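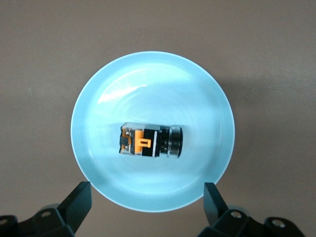 4. Setting up the practice recorder

Last updated: 2022-08-28

This section covers connecting the Orkevico practice recorder to a horn microphone, setting the input level and making a first recording. It applies to alto, tenor and baritone saxophone. For clarinet and flute, follow the same steps but use the level settings in section 6.

Before you start, charge the recorder fully. A new unit ships with a partial charge and may shut off during the first update.

4.1 Attaching the clip microphone

1. Assemble the horn and put it on a stand.
2. Slide the rubber sleeve over the jaws of the clip.
3. Fasten the clip to the rim of the bell, on the side away from the keys.
4. Bend the gooseneck until the microphone points at the lower stack and sits 8 inches from the nearest open key.
5. Run the cable down the body of the horn and fix it with the cloth tie. Work every key from low B flat up and check that the cable doesn't touch any of them.

Caution: Don't use the clip without its sleeve. The bare jaws will mark lacquer.

Note: Pointing the microphone straight into the bell makes the low notes much louder than the rest. If you hear this on playback, move the gooseneck toward the left-hand keys.

4.2 Connecting the recorder

1. Turn the recorder off.
2. Plug the microphone cable into the socket marked IN 1. Push until it clicks.
3. Plug headphones into the socket on the opposite side.
4. Turn the headphone volume all the way down, then turn the recorder on.
5. Press MENU, choose Input, and select Clip Mic.

The screen shows the project name Broltcombe the first time you turn the recorder on. This is the demo project. You can keep it or delete it, but it can't be renamed.

4.3 Setting the level

1. Set INPUT to 21.
2. Play a long tone on middle G at your normal volume.
3. Play the loudest passage you expect to record.
4. If the red light comes on, lower INPUT two steps and play the passage again. Repeat until it stays off.

INPUT runs from 0 to 100. Settings above 60 are meant for flute and will distort with a saxophone.

4.4 Making a first recording

1. Press REC once. The light blinks and the count-in starts.
2. Play after the second bar of clicks.
3. Press STOP.
4. Press PLAY and bring up the headphone volume slowly.

To play along with a backing track, open the Tracks folder and choose Jula (slow ballad) or Kováčik (medium swing). Both have the piano on the left channel and the bass and drums on the right, so you can turn off either side with the BALANCE control.

The internal memory holds 2460 minutes in standard quality. Recordings aren't overwritten when it is full. The recorder shows FULL and will not start a new take until you delete or move something.

Caution: Don't unplug the microphone while REC is lit. The take may be lost.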